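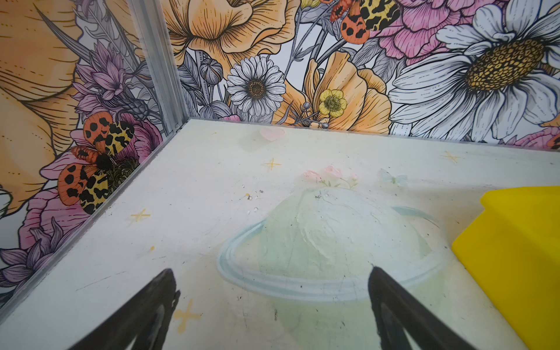 2019-01-07 作業ノート(染色室)

年明け一発目。藍、Vokeck の粉で建て直し。水9リットル、液温は朝の時点で低すぎ、湯せんで上げる。pHは紙で見ただけ、11ちょい下くらい? 計器の電池切れ、要購入。

綿布600 g、精練は95℃で1時間。去年より泡の茶色が濃い。生地の糊が残ってたぽい。すすぎ3回、まだぬるつくのでもう1回。

浸け5分→絞り→風に当てる、を4回くりかえし。2回目でムラ。布を広げきる前に引き上げたのが原因だと思う。3回目から棒で送りながらやったらだいぶましに。端の折れ筋は残った。次は端を先に濡らすこと。

試し布は通し番号109まで来た。台帳の105が抜けてる、書いた人追記してください。

Flunemon の還元剤、残り1袋弱。匂いがきついので換気扇は必ず「強」で。ふた、ちゃんと閉まっていなかたです。

Trevaskis 向けの見本は2月に発送予定、濃・中・淡の3色。中が決まらない。今日の4回染めだと濃と近すぎる。2回で止めたやつを明日乾いてから見る。

すすぎ水のホース、根元から漏れ。バンド締めたけど応急。

明日やること:pH計の電池、液の花の立ち具合確認、台帳。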